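Getting the last of the ketchup out (and keeping the bottle clean)

Quick one, had this asked again on Saturday so writing it down properly.

Works for any narrow neck bottle. Glass is harder than squeeze but same idea.

What you need
Paper towel. A cup of hot tap water. A small funnel if you're topping up from a big can. Long skewer, optional.

Step 1. Store it cap down the night before. In a mug if it won't stand. Most people skip this and then complain.

Step 2. Take it out of the fridge 20 minutes early. Cold ketchup just sits there.

Step 3. Cap on tight, hold by the body, one hard swing downward. Then stop dead. Do this over the sink - Inna Bondarchuk did it over a cream rug and I still hear about it.

Step 4. Cap off, tilt to a low angle, tap the neck with two fingers. Not the bottom of the bottle. Tapping the bottom gets you nothing, then everything at once.

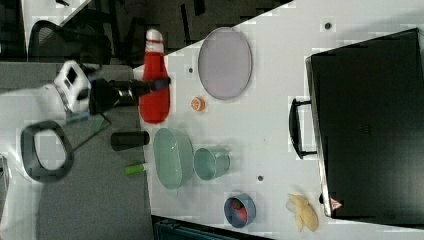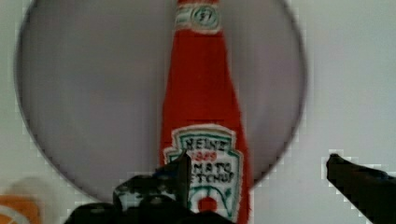
Red bottle, both pictures. Label with the 57 on the neck is in the second one.

Step 5. Still stuck? Run the skewer once round the inside of the neck to let air in. Glass only, you'll scratch up a squeeze bottle.

Step 6. When there's really only a smear left, add a spoon of vinegar, cap on, shake. Dont use water, it goes thin and sad. The vinegar stuff is great in baked beans or a burger sauce.

Cleaning the neck
Crust round the rim is why caps stop sealing. Damp paper towel, hot water, hold it on for a bit, wipe. Rinse the cap separately and dry it before it goes back on. Do it weekly if you've got kids.

Topping up from a can
Wash the old bottle first and let it dry all the way. Never pour new on top of old. Write the month on a bit of tape - mine says April - and stick it on the back. Refridgerate after.

Mustard next. Different problem, it seperates.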